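Path survey notebook - Irstead section, walk-through
Last updated: June
3 min read

Wrote this up from the winter walk, months late, at Mei's request and with her standing by the desk. The job was to note edges, verge and surface before anyone at Lotport prices a repair. I took the wheel, Kedir took the clipboard and all the complaining. Wheel said 642 m from the gate to the bend. The old plan says otherwise, but the old plan also has a duck pond on it. 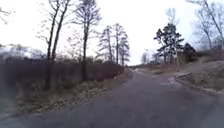
Left verge and brush. Pavement edge crumbly where it meets the ground.

Brush needs a decision. I'd leave it alone. Gadisa wants it cut hard back, and Gadisa wants most things cut hard back.

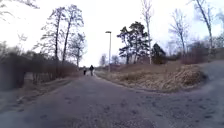 Lighting is the item I keep getting asked for, so: spacing still not checked against the 2000 drawing, which Hiwot has and will return when she's ready. The slim pale pole on the right of the path goes in as lamp 3 until the drawing says different. People do use this stretch - there were two of them well ahead of us, going the same way - so I'd like the lighting answer before the dark evenings come back.

Surface: mostly a sweeping job, in my view. Grit and leaf bits first, then look again for anything that deserves the word "defect." 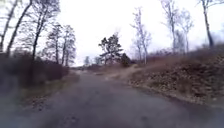

Kedir disagrees and has written "resurface" twice, underlined once. Both views go to Lotport. To do: get drawing off Hiwot, recheck the wheel against a tape, find the other glove.

Comments

Hiwot Alemayehu: Drawing is on your chair. Has been since lunch.

Kedir Tilahun: Underlined both times. Look again.

Gadisa Gebremichael: Hard back.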